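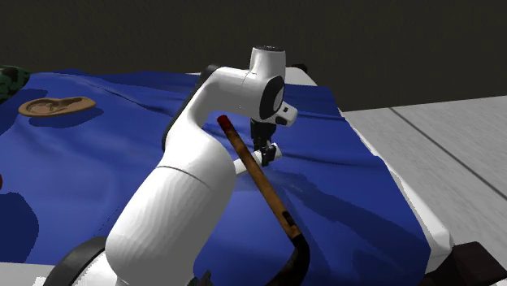

4.2 Recording demos in the simulator

1. Load the Erkberg table set. Cloth on, always.
2. Shuffle props — new seed every episode. Odd shapes are fine, keep them in.
3. Drive the arm in slow. Close gripper, wait 10 frames, then lift.
4. Mark pass or fail right away. Dont leave it til Friday.

Note: fails count too. Save them, seperate folder.

Caution: do not edit the cloth settings mid-batch. We lost 486 episodes that way.

Target is 3,000 per batch, then export to Britarden.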